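Jadwiga Rutkowska
4/12/18

Thread on subject access requests, from the point of view of a person who has just sent one to an ordinary retailer. Six weeks to go before the GDPR applies, and I wanted to see how the old rules work in practice first. 1/
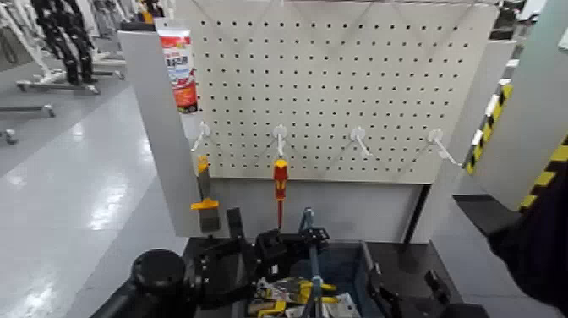

Lech Tokarz: Did you have to pay the fee? When I tried this with my insurer they wouldn't start the clock until they had the money.

Yes, they asked for it. Under the current UK law a company can charge up to £10 for most requests, and the 40 days don't begin until it has the fee and enough to identify you. I paid by check on the first day so there would be no argument about it. 2/

The company is Galli. They sell hand tools and storage online. I bought from them a few times and then stopped. I kept getting mail from two other firms, Prukent and Filtadex, that had my middle initial spelled the way I had typed it by mistake on the Galli order form. 3/

That typo is the whole reason I started. I have never used that initial anywhere else. It isn't proof of a sale or a transfer, but it's a good enough reason to ask. 4/

What I asked for: a copy of all personal data held on me, the purposes, the source of anything I did not supply myself, and the recipients or classes of recipients. All of that is already in the 1998 Act. People talk as if access rights begin in May. They don't. 5/

I wrote the request as a plain letter and sent the same text by email. One page. I gave my name, address, the two email addresses I have used, and three order numbers. I did not attach a passport scan. 6/

First reply came from customer service. It told me how to log in and view my order history. This is a very common answer and it is not a response to an access request. An account page shows what the company has chosen to put on an account page. 7/

I wrote back with the words "subject access request under section 7 of the Data Protection Act 1998" in the subject line. The next reply came from a different person. I recommend using those words from the start. You don't legally have to, but it gets the message out of the general queue. 8/

Second reply asked for a certified copy of my passport and a utility bill. A company is entitled to ask for what it reasonably needs to be sure who you are. I was writing from the email address on the account, with order numbers, and they had already shipped parcels to my house. 9/

I offered to confirm from inside the account and to answer a question about my last delivery. They accepted that the next morning. If you're asked for more ID than you had to give to become a customer, it's worth offering something smaller. 10/

The response arrived on day 38. It was a padded envelope with 101 printed pages, single sided. No index. Some pages were spreadsheets split across several sheets, so that the column headings were on one page and my data on another. 11/

It took me two evenings to sort. I ended up with four piles: orders, emails, marketing records and web activity. Orders and emails were what I expected. The marketing pile was more interesting. 12/

There were 535 rows of email events. Each row was a newsletter sent, opened or clicked, with a date, a time and in many cases a town. The town was wrong about half the time. It follows my phone network, I think, and my phone network believes I live somewhere else. 13/

There was also a field called "segment" with a code in it and no explanation. The Act says the information has to be given in an intelligible form. A code with no key is not intelligible. I asked for the key. 14/

The key came four days later by email. My segment means "lapsed, homeowner, mid spend." I am not a homeowner. I have never told Galli or anyone selling screwdrivers that I am one. 15/

So where did "homeowner" come from? The source column said "Unis append." Unis is a data broker. Galli sent them a list of customers and got it back with extra columns. I was on the list. 16/

Lech Tokarz: Was that in the privacy policy?

In a sense. The policy says Galli may "work with selected partners to improve the accuracy of our records." I read it three times knowing what I was looking for and I still would not have understood that it meant buying facts about me from another company. 17/

The record they bought is also wrong, so it did not improve the accuracy of anything. I've asked for it to be deleted. 18/

Now Prukent and Filtadex. The disclosure section of the response listed "carriers, payment processors, and marketing partners." Classes of recipients are allowed under the 1998 Act. They don't have to give you names, and Galli didn't. 19/

Under the GDPR the wording is "recipients or categories of recipients," so I would not count on a big change there. I expect many companies will read that as their choice. It will probably take a court to say whether it is. 20/

I can still go around. I've sent requests to both Prukent and Filtadex asking for the source of my data. Each of them has to tell me what it has available about the source. If either says Galli, or says Unis, I have my answer. 21/

Several people have asked whether it's better to wait until May 25 to send theirs. The differences that matter to an ordinary person are these. The fee goes, in nearly all cases. The time limit becomes one month, where it's now 40 days. 22/

The month can be extended by two more if the request is complex or there are many of them, but the company has to tell you so within the first month and say why. I'd expect to see a lot of those letters in June. 23/

If you ask by email, you should get the answer in a commonly used electronic form unless you say otherwise. I am looking forward to that one. I have a drawer of paper now. 24/

You'll also be entitled to be told how long they intend to keep the data, or how they decide that. Galli's oldest record on me was a newsletter signup from years before my first order. I could not find any retention period in the 101 pages. 25/

My own view: if you want the data for a reason, such as a dispute or a refused application, don't wait. If you are only curious, wait and save the £10. 26/

On the fee. £10 isn't much for one company. It adds up when you are following data from one firm to the next, as I am. Four requests is £40, and at ten companies you're at 100. Most people stop at the first one, and I understand why. 27/

Lech Tokarz: Mine has gone past the deadline by two weeks. Do I complain straight away or write to them again?

Write once more. Give the date they received your request and fee, say the 40 days have passed, and give them a short fixed time, a week or so. Then go to the ICO. They'll want to see that you raised it with the company first. Keep it all in one email chain if you can. 28/

The ICO will give a view on whether the company is likely to have complied. It won't get you compensation. That's a matter for the courts, and for most late responses it would not be worth your time. 29/

Some practical notes from my folder. Keep proof of posting. Write down the date the check cleared. Don't ask for "everything you have ever had," ask for all personal data held at the date of the request. If you only want one thing, say so, and you may get it faster. 30/

Also check the redactions. Two of my pages had another customer's name and postal address blacked out with a marker and still readable when held up to a lamp. I've told Galli and sent those pages back. 31/

They called me about it the same day. The person on the phone was polite and a bit worried. She said the whole response had been put together by hand by two people, from five systems, and that they'd had three requests in the whole of last year. 32/

I believe her. A firm that size handling three a year can manage with a marker pen. I don't know what happens when it's three a week, without a fee, with ten fewer days to answer. 33/

Open items: deletion of the Unis data, the Prukent and Filtadex replies, and a request to Unis itself, which went in the mail this morning with another check. I'll add to this thread when something comes back. 34/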